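Lisside Hospital Friends – Message Board
Topic: Theatre fund vs the scanner

wardwatcher47
Anyone else get the Bendeck letter? New operating theater first, scanner pushed back again. Not happy. Posted at 7 am before my shift so excuse typos.
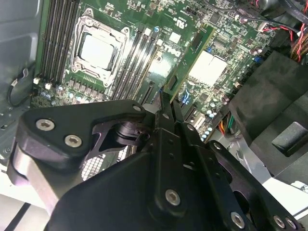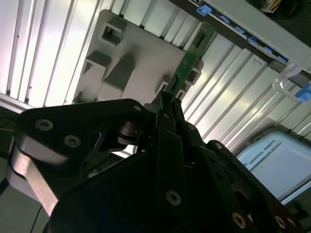
Green circuit boards, both of them.

Category: Fundraising & Appeals

pinecone_rd
Got it Friday. Think they're right tbh. People travel for hours for hip surgery and get sent home because the one theater is full. Scanner can wait.

wardwatcher47
Wait how long?? My aunt had to go to Vadgate for a scan. 2 buses each way, with a bad leg. Then back again for the results.

mossy_b
Vadgate charges too. 3000 last time, and that's before the bus. Ours was supposed to be 2000.

pinecone_rd
Supposed to be. No one to run it though – the letter says the technician post is still empty. A scanner with no operator is a very expensive cupboard.

tealeaf
Where does it say that? Mine is one page.

pinecone_rd
Back of the sheet, small print. Under the bit about parking.

tealeaf
Oh. Found it. Still think they should of asked us first. Church group gave specifically for the scanner, can they even move that money?

mossy_b
They can't, different pot. Dabbas is paying for the theater, seperate grant. Read it again.

wardwatcher47
OK fair, missed that. But then why delay the scanner at all if the money is sitting there? Makes no sense.

pinecone_rd
Staff. See above.

wardwatcher47
So train someone! Eye clinic did it, sent a nurse off for the course and she came back in June.

tealeaf
Agree with that. Will ask at the open evening, anyone else going?

mossy_b
Working. Post what they say pls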